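Vukolano
@vukolanoband
23 December 2019

Long thread on the second record, because the same questions keep coming in and typing the answers one at a time is slow.

It's called Hastby. Eight songs, 41 minutes. Hastby is the farm where Alvar Haugland's grandparents lived, and the place where he wrote most of the riffs. It isn't a concept album. Two songs mention the farm and the rest don't.

We tracked drums in June over four days. The plan was two days. The first kit tuning sounded fine in the room and bad on the recordings, so we threw out the first day and started over with different heads.

Tempos, for the people who ask: the title track sits at 145 the whole way. "Grurley" starts slower and ends faster, no click on that one. If it drifts, it drifts.

Guitars were all done at Alvar's place. Two rhythm tracks per side, one amp, one cab, one mic. On the first album we stacked six and it turned to mush. You can hear the bass this time.

Tuning is C standard on everything except "Salt Ledger", where the low string drops to B flat. I use a separate guitar for that song live. I'm not retuning between songs again after what happened at the spring show.

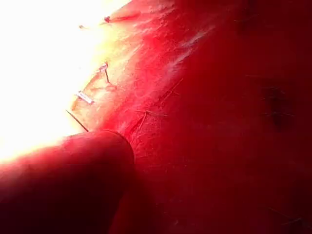 Red going to white. Grurley mood.

Vocals took the longest. I lost my voice on the second day of sessions and we had to wait three weeks. The takes from before and after are both on the record. If you listen to "Cold Intake", verse one is before and the rest is after.

The clean singing on track five is Urbonaitė. She came in for one afternoon, did the harmony parts in a couple of passes and caught her train. She'll join us on stage for that song when she's in town, but she is not joining the band. Please stop asking her.

We mixed it ourselves and paid for mastering. First master came back too loud and the cymbals were gone. Second one is quieter and that's what you'll get. Turn it up.

Formats. CD and digital, plus tape, 145 copies. Yes, the same number as the tempo. The tape place had a price break near there and Alvar liked it. No vinyl yet. We got a quote and can't afford it right now.

The first album sold 824 copies on CD. It's out of print and we're not doing a repress this year. It's still up digitally, and there are a few left at the merch table in size "box under the drummer's bed".

Shows: 15 dates booked so far, mostly weekends, mostly places we can drive home from. I'll post the list when the last two venues confirm. Set will be half new songs and half old ones.

Someone asked if we still play "Iron Orchard". Yes. It'll be the closer.

Lyrics are printed in the CD booklet. The tape has a folded sheet with small type. There's a typo in the second verse of "Salt Ledger" on both, "though" should be "through". Already printed, so it stays.

Preorders go up after New Year. Shirts too, black only, S to 3XL. I'll add the link to the end of this thread when it's live.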